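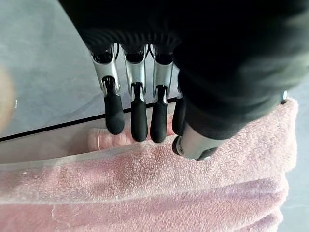

Visit report: Provent towel mill, Kudcombe

The mill opens to the public on one Tuesday in August. I went for the weaving shed and stayed for the finishing line, where most of the differences between a good terry towel and a poor one are decided.

Terry is woven from two warps. The ground warp is held tight and forms the base cloth. The pile warp is fed slack, and at every third pick the reed pushes the group forward so that the slack yarn stands up in loops. Pile height is set by how far back the first two picks are left. Our guide, Ayana Sisay, changed this on one loom while it was stopped and ran off a short length at each setting for us to handle.

The shed has 28 looms, of which 14 were running. Ear protection is issued at the door and conversation is not practical past it. Lint extraction is overhead, with floor grilles between the rows. I still left with a good deal of fiber on my jacket.

Wet processing is in a separate building across the yard. Gray cloth is desized, scoured and bleached before dyeing. The size has to come out fully or the loops stay stiff and shed water. The test is simple: a cut square is laid on the surface of a beaker of water and timed until it sinks. Batch 441 was on the bench when we came through and had been passed. Batch 351 was waiting for a second scour.

Drying is done in a tumbler – a stenter alone flattens the pile – and the cloth is then straightened, slit and hemmed. Side hems are machine sewn in one pass. Cross hems are checked by hand for skipped stitches.

The shop sells seconds by weight. Most have a pulled loop or a shade variation between body and border. A pulled loop can be cut level with the pile, as the ground weave is not affected.

Parking is at the Nilsuwan warehouse, signposted from the Rostilbridge road. Closed shoes are required. The tour involves two flights of metal stairs.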